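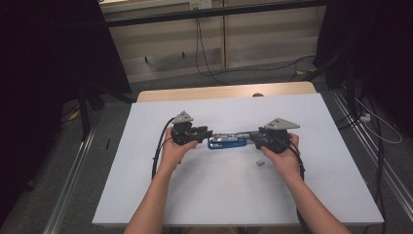

Fig. 7. Both grippers in hand, stapler lengthwise between them.

Search the Hornia club manual Search Go

Section 7: Two-hand practice, stapler task

Do the single gripper section first. Then:

1. Grippers on the table, one per side. Check each grey plate is tight. Wiggle it. If it moves, stop and see the tool drawer list.
2. Run each cable down the outside of your arm, off the near edge. Not across the middle.
3. Stapler flat on the white top, lengthwise left to right. Empty it first please.
4. Pick up both grippers. Start the recording in Riltel, wait for the beep.
5. Close in from both ends, slow. Lift, hold, put it back down flat.
6. Open both. Hands back to your own side befor you stop the recording.
7. Save under your own login, not "test". We had 18 runs called test in April.

Note: up to 3,000 frames per run, then Riltel starts a new file. Fine, keep both.

CAUTION: fingers off the jaws while the cables are plugged in. Tie back sleeves and lanyards.

CAUTION: don't yank a snagged cable. Put the gripper down, free it by hand, redo the run.

Bad run? Delete it right away. Dropped stapler still counts as a run, tick "drop" and carry on.

Plate loose again after tightning: tell Benedikt Görtz, don't glue it.

Next: Section 8, Swapping sides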